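Home | Archive | Search | Subscribe | Thread index

August 23, 2021
Posted by: Gebhard Gasser
To: the Hollenstein choir list
Subject: Re: where did the score library go?

Since several of you have written to me separately with the same question, I'm answering here and letting the rest of you suffer through it.

> I tried to look up the alto parts for the fall program and the
> catalog page just sits there thinking. Have we lost it? I only
> need to know which box the Advent folders are in. Also is
> rehearsal still at the usual time, and is anyone driving from
> the Sura end of the valley?

The catalog isn't lost. It lived on an old desktop tower, and the tower has stopped taking calls. A fair amount of my summer reading has been about processors and sockets, a subject I had avoided successfully until now.

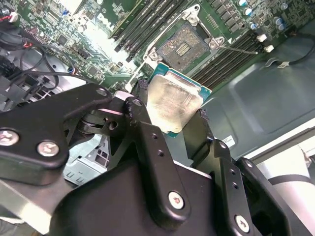
Processor held over the open socket on a Dell motherboard.

What we do have is the paper catalog, which predates me and very likely predates the altos. It is in three colors of ink, and each color stands for a different opinion about what counts as sacred music. Red put the spirituals under S. Blue moved them to F, for folk. Green drew an arrow back to S and underlined it hard enough to tear the card.

So, to answer the question that was asked: the Advent folders are in box 20. Box 61 is labeled "Advent" and contains waltzes. I have left the label alone out of respect for whoever wrote it, and also I couldn't find the marker.

If you have parts at home, please bring them back in September. We are missing two full sets of the Gevivcombe carols, and I refuse to believe they walked. Check the piano bench. Check under the thing on top of the piano bench. Pencil marks are fine, though whoever wrote "WAKE UP" over the tenor entrance on page two might have a quiet word with the tenors in person. 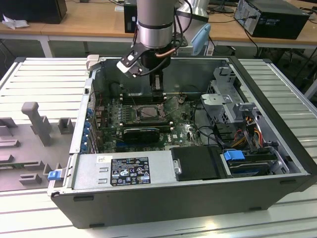 Vol. 20, No. 2

Other business, in the order I remembered it.

Rehearsal is at the usual time. It has been at the usual time since before I joined, and somebody asks every August. I find this comforting in a way.

Folders. The new ones from Setix have arrived. They are very handsome and a finger's width too tall for the boxes. We can trim the folders, buy new boxes, or sing from memory. I know which of these the director will favor, so please come with views on boxes.

Rides from the Sura end: I can take two, provided neither of you wants to warm up in the car. Reply to me and not to the whole list. (Last year's discussion of who gets carsick is still in the archive for those who enjoy that sort of thing.)

As for the online catalog, I'd rather not promise a date. Until you hear from me, write and tell me what you need and I'll go and look in the boxes. Please give the composer as well as the title. We own a great many pieces called "Ave Maria," and red, blue and green did not agree about any of them.

Gebhard

Contact the list owner | © 2021 Hollenstein choir list | Back to top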